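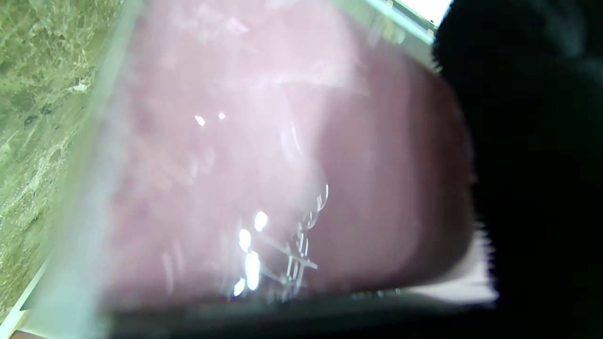 Progress report to the Altley fund
Zirnholm kitchen prep and packing, second period
07/12/2022
Reading time: 3 minutes

The fund asked for plain numbers and no adjectives, so the short version first. Of the 3 stations in the plan, 2 are running on most shifts. The Skanard unit handles dry goods: it picks up packets and tubs at the counter and puts them where the kit list says they go. The third station is waiting on a mounting bracket that has been "with the courier" long enough to qualify for a pension.

Staff hours have not gone down. We said in the application that they wouldn't, and we are pleased to have been right about something. What has changed is who does what. Before, 8 people took turns on packing, and everyone hated it equally. Now the same 8 rotate through checking, restocking and what the schedule calls "supervision," meaning you stand near the arm and put things back when it has an opinion about them.

Soft packets remain the hard part. A box stays the shape it was when you last looked. A bag of salt or starch slumps, shines and folds over its own label. Harahap supplied new settings for grip force, and drops are down on everything except the smallest bags. The packing crew had suggested a lower force in the first week, and this is noted here at their request. 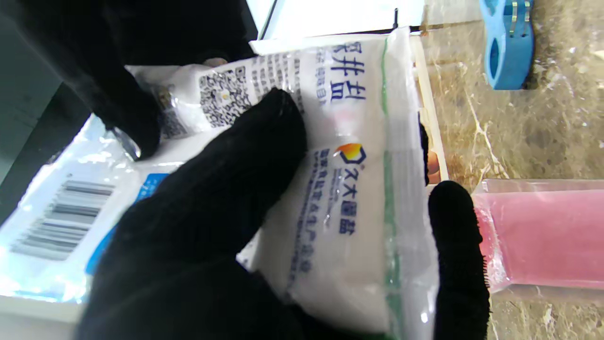 Will anyone lose their job when the third station starts?
The current contracts stay as they are through the end of the grant, and the extra station adds a checking role to each shift.

Training took longer than planned. The Skanard manual assumes a reader who already knows what is in the manual. Two of the packers rewrote the restart procedure on a single sheet, and it now hangs by the counter. Stoppages that used to wait for the shift lead are mostly cleared by whoever is closest. We would like to pay both of them for the writing, and ask to move 2000 from travel to staff time for this and for translating the sheet. Travel is underspent, the Harahap visit having become a video call – a long one.

One complaint is still open. The evening crew finds the start-up tone unpleasant and has asked for it to be changed or removed. Harahap says it is a safety feature and cannot be removed, but that the volume can be. We are working out what that means.

Due in the next period: the bracket, the third station, and a revised kit list with the smallest bags moved back to hand packing until the drop rate improves.

Get project updates by email. Enter your address to subscribe to our newsletter. You can unsubscribe at any time.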